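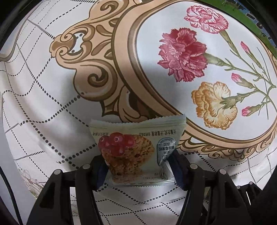

Home | Modules | Handouts | Reading list | Contact

Handout 6: Learning to grasp from hand-held gripper demonstrations

6.1 Method
The Burimby set contains 508 demonstrations of picking up and placing small wrapped goods. Each was recorded with a two-finger hand-held gripper carrying a wide-angle camera. No robot arm is needed at this stage. The path of the gripper is recovered from the video, and the jaw opening is read from the fingers in each image.

6.2 Training
The policy takes two images and the current jaw opening, and predicts the next 16 poses relative to the present one. Relative poses avoid any calibration between table and camera. Of the 508 demonstrations, eight were dropped for lost tracking, leaving 500.

6.3 Background variation
Policies trained over plain tables tend to fail over printed cloth. A patterned surface gives the tracker more points to follow, but adds edges that compete with those of the packet. Thin film also bends under the pads, so its outline changes with grip.

6.4 Exercise
Retrain with 25 demonstrations, then with all 500. Plot success against set size and comment on the slope.

This site uses cookies. Accept | Settings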